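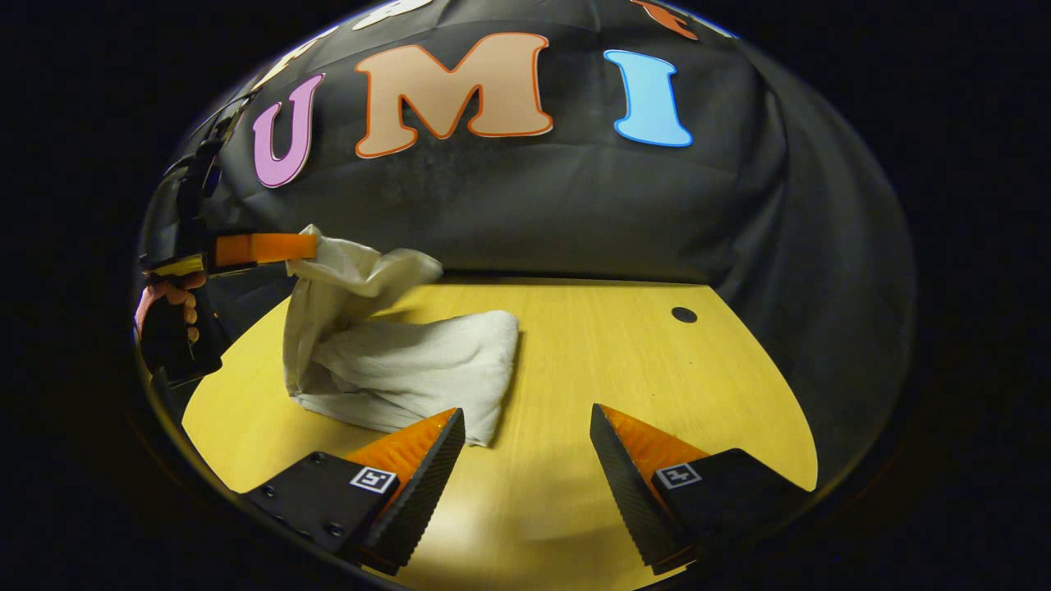
About Litano

Litano is a small linen service on the edge of Broltley. We supply, wash, fold and deliver napkins, hand towels, tea towels and tablecloths to cafes, restaurants, guest houses and a couple of function centres. We also sell a short range of the same linen to the public under the name Fogh.

Mogens Bundgaard started the business after years of running restaurant floors. He'd been folding napkins before service for most of his working life and was sick of hired ones that came back grey, stiff or the wrong size. He bought a second-hand washer, rented half a shed and took on one customer, a fish restaurant that still gets its delivery from us every November through the summer rush and all the rest of the year too.

Svend Kárason joined when the second washer went in. He looks after the folding room and trains anyone new. Most people who start here think they can already fold a towel, and Svend gives them a week to get used to his way of doing it.

What we do

You can hire linen from us or send us your own. Hire customers get a set number of pieces each delivery and we take the used ones away in the same bags. If you own your linen, we mark it on the hem, keep it apart from everyone else's and return it folded the way you ask. The smallest regular order we take is 200 napkins. Below that, it's usually cheaper for you to buy from the Fogh range and wash at home, and we'll tell you so when you ring.

Our standard napkin is an off-white cotton. We tried bright white for a while and went back. The off-white sits better on a timber table and customers stopped asking us to bleach things that didn't need it. Coloured napkins are available in charcoal and olive. They're washed separately and take a day longer.

How we fold

Everything is folded by hand on tables. Each piece gets picked up by a corner, shaken out, laid flat and smoothed from the centre to the edges before the first fold. Hem goes to hem. If the corners don't meet, the piece gets opened and done again, and if they still don't meet, it has usually shrunk out of square and goes in the rag bin.

Napkins are folded in quarters unless you'd like them in thirds for a pocket or a ring. Hand towels are folded in thirds lengthways, then in half. Tea towels are rolled for guest houses and stacked flat for kitchens. We check for stains at the same time, with the lamps on.

About 95 per cent of what comes in goes back out. The rest is cut down for cleaning cloths, which we give away at the front counter. Bring a bag.

Where we are

The laundry and counter are in the Vedoder building, at the back of the car park. Customers can collect orders until 5 pm. Deliveries leave in the morning and we need any changes to your count by 4 pm the day before. Late changes can sometimes be managed if you ring and speak to Mogens, but please don't email them, as the inbox isn't read once the vans are being loaded.

New customers are welcome to drop in and have a look at the linen before ordering. Ask at the counter for a sample napkin and take it home to wash.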